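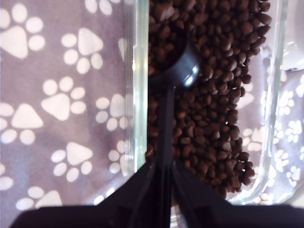
Does a scoop measure anything? A small study of dry food portions

Our group was asked to pick a household routine and test whether it does what people believe it does. We picked feeding a pet dry food with a scoop. The packet gives an amount in grams, the owner has a plastic scoop, and everyone assumes the two agree. We doubted it from the start, which should be kept in mind when reading the rest.

Method

The households were all in Broddale and were recruited through the Culent pet owners' page. Each one logged its meals through March, weighing every portion after scooping it as usual. We received 674 logged meals. Of these, 147 had no weight filled in and were dropped, and we can't say whether the missing ones were better or worse than the rest.

Owners were told to scoop normally. We suspect that people holding a pen and a kitchen scale don't scoop normally. 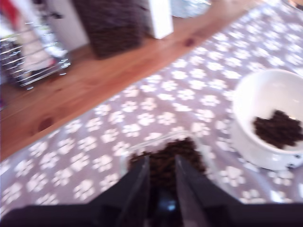

Figure 2. Kibble in a clear container and in a white bowl, on the paw-print mat.

What we found

Of the meals left, 383 were heavier than the owner's own target. That sounds like a clear result, but some targets were guesses, and a few had been copied from a packet the household no longer bought. A heaped scoop and a level scoop were both written down as "one scoop".

The Marchetti feeding guide, which our tutor recommended, says to level the scoop against the side of the container. Hardly any of the logs mention doing this. It may help, but we didn't test it and won't claim that it does.
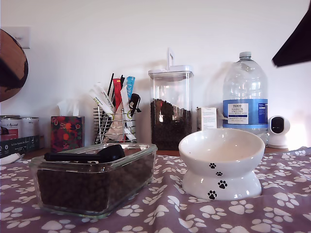
Kibble containers and a white pet bowl on a counter

Storage

We had also planned to compare wide, open containers with tall canisters that have a lid. An open one is easy to get a scoop into, while a lidded canister ought to keep the food fresher. Only a few households used both, so the comparison was dropped. The bowl is a separate matter — in a wide, shallow dish the same portion can look smaller, and one owner admitted topping it up for that reason.

Still to do: repeat the weighing with one fixed scoop, and ask for targets before the logs go out.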